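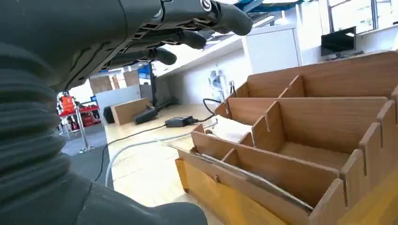
KIDS' CORNER: HOW THINGS ARE MADE

How Does a Cloth Doll Get Made?
Jun 27, 2018

A cloth doll starts out flat. Before it has a face or a name, it is a pile of fabric shapes on a table. Edileuza Frota makes dolls in a small workshop in the town of Butness, and her dolls are called Clultis dolls. This is how she does it.

The pattern

A pattern is a set of paper shapes that show where to cut. Edileuza's biggest doll has 21 pieces, counting the clothes. The legs are long strips with a bump at the end for the foot. The head is made from more than one piece, so that it comes out round. If you sewed two flat circles together and stuffed them, you would get something like a pillow.

Each paper shape is a little bigger than the part of the doll it makes. The extra bit around the edge is called the seam allowance. It gives the thread something to hold on to and ends up hidden inside the doll.

Sewing inside out

Fabric has a right side, which is the side you want people to see, and a wrong side. The maker puts two pieces together with the right sides touching and sews around the edge. She leaves a gap about as wide as two fingers. Then she pulls the whole thing through the gap so the right sides are on the outside. The stitches are now on the inside.

Arms are the hardest part to turn. They are thin, and the thumbs get stuck. Edileuza pushes them out with the blunt end of a knitting needle.

Stuffing

Most cloth dolls are filled with polyester fiber, wool or cotton. It goes in a small pinch at a time. Big handfuls make lumps. The neck has to be packed very firmly — a soft neck makes the head flop over. When the doll is full, the gap is closed by hand with tiny stitches.

Face and hair

The face can be painted or sewn. Sewing a picture with thread is called embroidery. Dolls for babies usually have embroidered eyes, as buttons can come off and be swallowed.

Hair is often yarn. It is sewn along a line where the part would be, and then it can be braided or cut short. Almost 26 yards of yarn go into the hair of one Clultis doll with braids.

Dolls that look like different people

Some children want a doll with glasses, a hearing aid or a leg brace like their own. Sławomir Laskowska sews these small extras for the workshop. A hearing aid is made from felt and held behind the ear with a few stitches. The glasses are bent from soft wire covered in thread.

Words to know

Pattern: paper shapes used as a guide for cutting.
Seam: the line where two pieces of fabric are sewn together.
Felt: thick cloth made by pressing fibers together. Its edges do not fray.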